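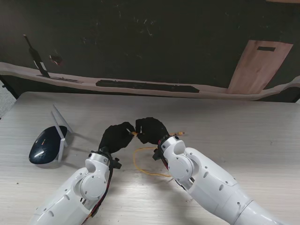
Home Networking Without Tears
Akdale Library, evening talk, 17 Oct 2019
Speaker notes, Ecaterina Tudose

Wait for the door to close. Say hi. Phones on silent, mine too.

Okay, so tonight is about the box in your house that makes the internet go, and the cables you have in a drawer and feel guilty about. I did this talk in Landcombe and ran way over because I got stuck on antennas, so Tamara is sitting in the front row and she's going to wave at me when I hit the halfway mark. Wave back, everybody.

Hands up: who knows where their router is right now? Keep your hand up if it's on the floor. Behind the TV? Inside a cabinet? (There's always a cabinet person. Be nice to the cabinet person.)

PART ONE, WHERE IT LIVES

Mine lived behind a bookcase for 2 years. I complained to the phone company, I complained to my sister, I bought a gadget that plugged into the wall and blinked at me. Then I moved the router onto the table in the hall and I could watch a movie in bed. I was thrilled and also pretty embarrassed!

So, put it out in the open, up on a table or a shelf, somewhere near the middle of the home if your wall jack lets you. Keep it away from the microwave and the fish tank. Water really does soak up signal, and I get asked about fish tanks every single time.

Antennas. KEEP THIS SHORT. If yours move, the signal goes out sideways from the stick, kind of like a donut around a pencil. Straight up is good for a one-floor place. If you have an upstairs, tip one over on its side and leave the others up. Try it for an evening, then try something else. You won't break it by moving an antenna gently at the hinge. If they got knocked every which way while you were dusting, just stand them back up.

PART TWO, THE CABLE

Pass the bag of cables around now. Tell people to take one and hold on to it.

This is the bit I love. A network cable is the cheapest fix in the house. If your desktop or your TV sits close to the router and never moves, plug it in! Then it stops fighting with all the phones for the wireless.

Have them look at the end. Clear plastic plug, little springy tab. Push it in until it clicks. To take it out, squeeze the tab flat and pull on the plug, and please don't yank the cord. Everybody practice squeezing. If the tab has snapped off, that cable goes in the trash. It will sit there looking plugged in and drop you in the middle of a call with your boss (tell the Subramaniam office story if there's time, skip if Tamara is waving).

Color means nothing, by the way. Yellow, blue, gray, same stuff inside as far as you're concerned. I do like a bright one for the line from the modem, so I can find it when I'm on my knees with a flashlight.

Read the printing along the side. Cat 5e or Cat 6 is fine for a house. Network cable can go up to 100 meters, so nobody here is going to run out of length. Buy the length you need plus a little slack. Loose loops are fine. Tight folds aren't, and neither is shutting it in a door, which I have done.

Coiling: demo with the long one. Hold one end in your left hand, make a loop, lay it over, make the next loop the same size. Don't wind it around your elbow, it puts a twist in. Velcro strap, done.

PART THREE, TURNING IT OFF AND ON

Unplug modem and router. Count to 36, or go make tea. Modem first, wait for the lights to calm down, then the router. Writing this on the whiteboard because people always ask again at the end.

Change the password if it's still the one on the sticker. Use 7 words if you like, you only type it in once per gadget.

QUESTIONS

Collect the cables back! We lost a few at Zivari.
Handout is on the table by the coats. If they ask about mesh systems, send them to Tamara Kuzmenko, she has one and I don't.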